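This site uses cookies to remember your preferences. By continuing to browse, you accept our use of cookies. Accept | Manage settings

How to Clean and Reseal a Stone Worktop

Guidance for tenants and leaseholders, Hurholm Housing Association

Granite and similar natural stones are hard-wearing, but most of them absorb liquid to some degree. A sealer slows that absorption so that spills can be wiped away before they leave a mark. The worktops fitted in the Juma and Akande blocks were sealed on installation and should be checked once a year. Residents may carry out the work themselves by following the steps set out on this page.

These instructions apply to natural stone only. Laminate and composite worktops must not be sealed. Residents who are unsure which type they have should consult the handover pack or contact the repairs desk before buying any product.

Step 1. Test the existing seal

Place a tablespoon of clean water on the worktop near the sink, where wear is usually greatest, and leave it for 14 minutes. Wipe the water away and examine the stone. If the area has darkened, the seal has worn thin and the worktop should be treated. If there is no change, repeat the test in one other place and, provided the result is the same, leave resealing until the following year.

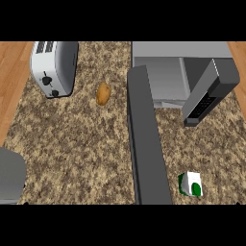 Allow any darkened patch to dry fully before going further. A dark mark which remains after a day is likely to be a stain and should be dealt with first. Oil marks can often be drawn out with a thick paste of baking soda and water, covered with cling film and left overnight.

Step 2. Clean the stone

Wash the worktop with warm water and a few drops of washing-up liquid, using a soft cloth. Rinse twice with clean water. Do not use vinegar, lemon juice, bleach or cream cleaners. Acids may dull the polish on some stones, and gritty products can scratch it. Dry the surface with a towel and leave it overnight.

Step 3. Prepare the area
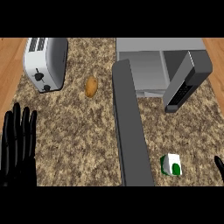
Sealer must reach the whole of the surface, including the parts that are seldom seen. Switch off and unplug small appliances, let them cool, and move them to a table in another room. A toaster deserves particular attention, as crumbs fall from the slots and gather beneath it. On mottled stone in tan, brown and grey, such crumbs are easily missed by eye, so pass a dry hand over the area before applying anything. Open a window and keep children and pets out of the kitchen.

Step 4. Apply the sealer

Use a water-based impregnating sealer and read the maker's label in full. Try it first in a hidden corner. Working in small sections, spread a thin, even coat with a lint-free cloth and leave it for the time stated on the label. Wipe off all the excess before it dries, then buff with a clean cloth. Sealer left to dry on the surface forms a cloudy film that is difficult to remove.

Do not return appliances or prepare food on the worktop until the full curing time has passed.

Cracks, chips and open joints should be reported to Ekaette Jibrin at the repairs desk, extension 257.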